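Subject: Re: [hesholm-users] Hesholm builds on older tablets, a few questions

On Friday a list member wrote:

> I have a drawer tablet, by which I mean a tablet that lives in a
> drawer. The maker stopped sending updates so long ago that the
> browser now refuses to open its own help page. I would like to put
> Hesholm on it and use it for recipes, radio and reading in bed.
>
> 1. Is the installer safe for somebody who has only ever done this
> once, on a phone, badly?
> 2. Do I lose the app store?
> 3. How bad is the battery, really?
> 4. Does the launcher still rearrange itself?
>
> I've searched the archive, but most of the answers were for the
> old installer and two of them were arguments about fonts.

The arguments about fonts are ongoing, and you're welcome to join.

I did this last month with a Tumov tablet of the same general vintage, so I'll take your questions in order and try to stick to what happened on my own desk.

1. The installer. It's fine. It is a great deal better than the old one, which asked you to confirm every step in a box too small to hold the sentence it wanted you to confirm. The new one checks the model number first and stops if it doesn't like it. Mine didn't like it. The model on the back of the case and the model the software reports are different by one letter, and you want the build that matches the software. Look under Settings, then About, then Hardware. Ignore the sticker.

Unlocking wipes the tablet. The wiki says so in the first paragraph, again in the third, and once more in red, and every month somebody writes to this list to ask where their pictures went. Copy everything off first, including the things you think are backed up. I had a folder of scanned sheet music that was "synced" in the sense that the icon had a little cloud on it.

Use a cable that came with something. I went through three that charged the tablet perfectly well and carried no data at all, and the installer reports this as "device is thinking." It will go on thinking until you unplug it.

The whole business took me an evening. Most of that was the cables.

2. The app store. Yes, you lose it. You get the Eltodico catalog, which at the moment lists 3368 apps, and I would guess that a fair share of those are flashlights. There's a compatibility layer for Android apps, which you turn on under Extras, and it works with most of what I tried. The radio app runs. The recipe app runs but thinks it's on a watch, so the ingredients come one at a time, which has improved my cooking in some ways. My bank's app looked at the tablet for a moment and closed itself, and I can't say I blame it.

If you need something in particular, try it in the layer before you spend any time on the settings. It either starts or it doesn't, and no amount of toggling has changed that for me.

3. Battery. Worse than before in the first couple of days and then better. The indexer goes over everything you copy back, and the tablet gets warm enough to notice. After that mine settled down and now goes six days in reading mode with the wireless off. With the radio going it's an afternoon. There is a known bug where the gauge sits at 298 percent after a full charge. It's cosmetic. I've become fond of it and will be sorry when it's fixed.

Turn off "lively backgrounds" while you're in there. It's on by default, and it eats more than the screen does.

4. The launcher. It still rearranges itself, but you can stop it now. Long press on any blank part, choose Layout, and set it to Pinned. The setting is forgotten if you change the wallpaper afterward, so choose the wallpaper first. Whoever decided on that order of events presumably had a wallpaper they were happy with.

Two things you didn't ask about:

The Soomro keyboard that ships with the build has autocorrect switched on for a language chosen from your time zone. I typed in what I believe was Danish for most of a weekend. It's under Input, Guess For Me.

And the ambient mode, the one that shows a slow-changing room when the tablet is docked, is no longer in the main download. It's a separate package of 200 MB, and it's meant to be switched on from the Display page, where there's a button that does nothing. You have to open the package from the catalog and press Start there.
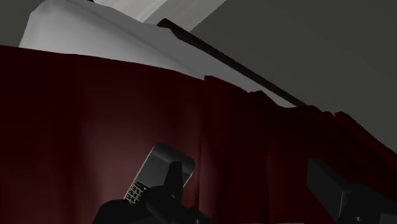

From the follow-ups on the tracker: the button on the Display page does work, but only if the tablet was docked before it was turned on, and the same goes for the clock and the charging limit. The fix has been merged for the September build. Anyone who wants it sooner can take the nightly, on the understanding that the nightly currently has no sound.

So there you are, it's a docking problem, and I've been blaming the button. I restarted mine in the dock this morning and the charging limit showed up too, which I'd been told on this very list did not exist for tablets.

I'd wait for the September build if the drawer isn't in a hurry. If it is, take the current stable, skip the dock features and keep the sound, since you want the radio. Post the model letter from the Hardware page before you flash and I'll check it against mine. Also say which charger you have, because the older Tumov ones make the touch screen jumpy and people tend to report it as a Hesholm bug.

The font thread is the one titled "Small question."

--
hesholm-users mailing list
To unsubscribe, send a blank message with the word "leave" in the subject line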